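Cerkirer Storage and Shipping Boxes
Series 600 and Series 800

Cerkirer boxes are made for parts storage, kitting and short-haul shipping between sites. Both series use the same base footprint and the same lid. They differ in height and wall thickness. Boxes from either series stack on each other when the lids are fitted.

Sizes

Series 600: outside length 600 mm, wall thickness single. For light parts, printed matter, textiles and sealed consumables.

Series 800: outside height raised, wall thickness double. The series number is a catalog number and does not give a dimension. For castings, fasteners in bags and filled bottles.

Drawings with inside dimensions are supplied with the quotation. Allow for the corner folds when planning inserts, as the usable width at the base is smaller than the width at the rim.

Loading

Maximum load per box, Series 600: 16 kg, spread evenly over the base.
Maximum load per box, Series 800: see the rating label inside the lid.

Point loads must be placed on a spreader sheet. Do not lift a loaded box by the lid. Stacks should be built on a flat surface with the heaviest box at the bottom. Stacks on a moving cart must be strapped.

Surface and color

The standard finishes are blue, gray and white. Blue is available gloss or matte. Gloss wipes clean with a damp cloth and mild soap. Solvent cleaners dull the surface and will lift printed markings. Matte is the better choice where labels are read by a fixed scanner, as it gives less glare under overhead lighting.

Small color differences between production lots are normal. Customers who need one shade across a full order should state this when ordering so that the lot can be reserved.

Labels and marking

Each box accepts a paper label on the short side. The Sornico label holder fits both series and is ordered separately. One-color printing is available on orders of 2000 boxes or more. Artwork should be supplied as line art with no tints.

Storage before use

Keep unused boxes dry and out of direct sun. Boxes delivered flat should be left in the packing area overnight before folding. Cold board cracks along the crease.

Ordering

Stock sizes ship from the Mirnberg warehouse. Orders received before noon are picked the same day. Printed boxes are made to order at the Đoàn plant, which closes for maintenance in July. Lids, label holders and spreader sheets are separate line items and are not included in the box price. State the series, finish and quantity on every order.
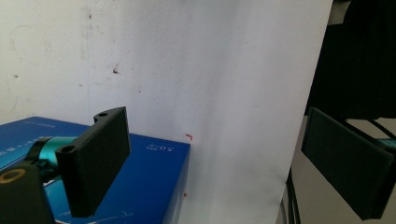 Blue box, gloss finish.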